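Bamboo mat on top of mattress, worth it??

mawar_n
2020-03-04
ok so bought one of the block type mats, 80 bucks with shipping. Goes right over the sheet. Slept on it five nights. Cooler yes but my hip is killing me. Does it soften up or am I stuck with it
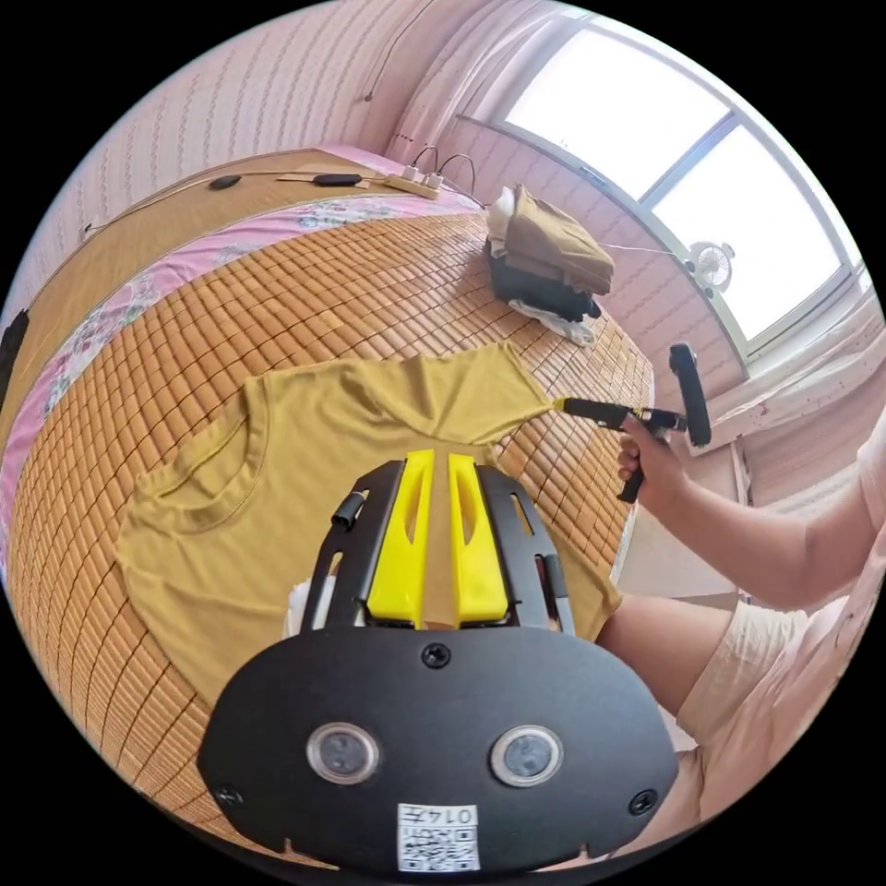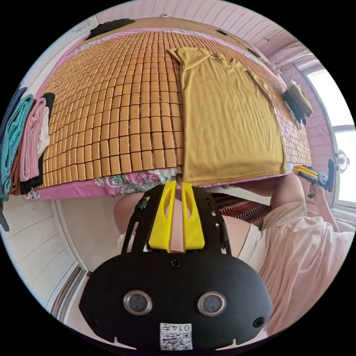
Also it pulls my hair. Every night. Tried a pillow higher up, no luck

fikri.s
doesnt soften. the backing cord loosens a bit thats all. I sleep on my back so fine for me

Larasati S
Disagree, mine got way better after one summer. Wipe it with a damp cloth, dry in shade. NOT sun, it cracks

fikri.s
sun is fine, mine goes on the balcony all the time. Brorkby mat, had it since december before last

Larasati S
and how many blocks have split lol

fikri.s
5. out of hundreds. ill live

rohani_m
For the hair put a thin cotton towel across the top third. And side sleepers should get woven rattan instead, I have the Pundard one, much flatter. Costs more tho

mawar_n
towel kind of kills the point? its the neck that gets hot. but will try tonite

Samran I.
Put it UNDER the sheet. Thin sheet over it, no pinching, still cool enough

Larasati S
under the sheet you lose all the air, might as well not have it

Samran I.
works for me, 2 summers now. Try both and see

mawar_n
ok towel first then sheet. if hip still hurts its going to my brother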